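Can a Robot Do My Chores Yet? Your Questions, Answered

Last updated 2021-01-07

We get a lot of mail at Granitz on this subject, and we love it, so please keep writing. These are the questions that come up most, with the best answers we can give as people who test home machines for a living and still fold our own towels.

Can I buy a robot that tidies the house?

Not a whole house, no. You can buy a very good vacuum, and a mop that does a decent job on tile, but both of them expect you to pick up the socks first. Picking up the socks is the hard part! A machine that rolls around a floor only has to avoid things, while a machine that tidies has to know what a thing is, get hold of it without crushing it, and then put it wherever your family thinks it belongs (and in my family that's a matter of some debate).

What about dishes?

Your dishwasher is a robot of sorts and has been doing its share for years. Loading it is another story. Plates are all right, since they're stiff and mostly alike, but wet glasses and greasy pans are still trouble for every arm we've tried.

Are shops and small factories further along?

Yes, quite a bit. The Kavlow packing shop in Plandulska has two arms that move boxed parts from a belt to a shelf, and on a good day they handle nearly 4000 boxes between them. The boxes are all one size and they always arrive the same way up, though, and when the shop tried mixed returns last May the staff went back to sorting by hand within the week.

Why is picking up ordinary stuff so difficult?

Because ordinary stuff is so different from one piece to the next. Think of a cardboard tube standing on its end and a badminton shuttlecock lying on its side. You or I would clear them both away without a thought. The tube wants a light squeeze or it dents, and it tips if you bump it on the way in. The shuttlecock is happiest held by the cork, and the feathers don't forgive a clumsy grip.

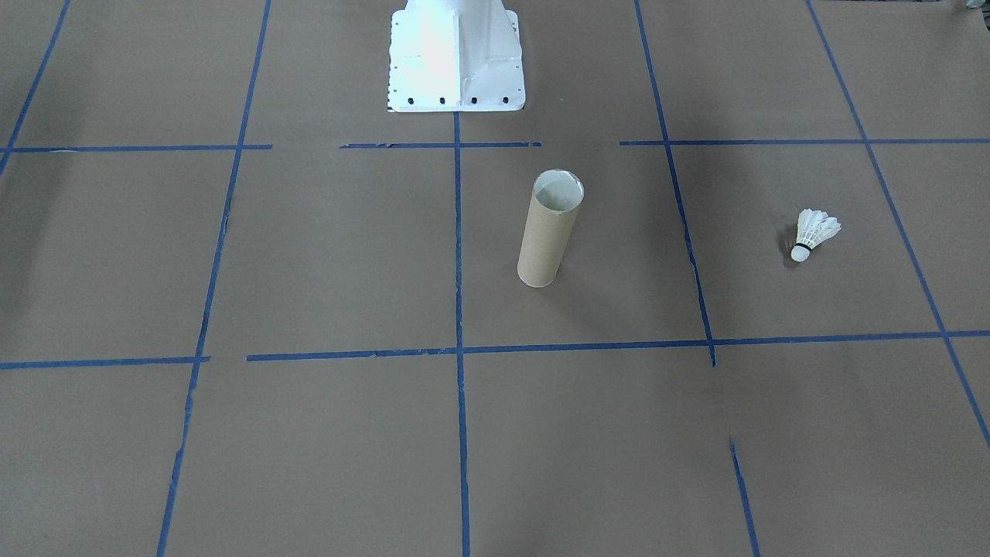 Multiply that by everything in a junk drawer and you'll see why progress feels slow. An arm may need 1000 tries at one kind of object before we'd trust it, and then somebody buys a different brand of paper towels.

Which chore will come first?

My own bet is laundry sorting — just the sorting, mind you, and not the folding. The Sombatkul trial we're following has gotten fairly dependable at lights and darks.

Should I wait before buying anything?

If your floors are the problem, go ahead and get the vacuum now. For everything else I'd hold on to your money and check back with us.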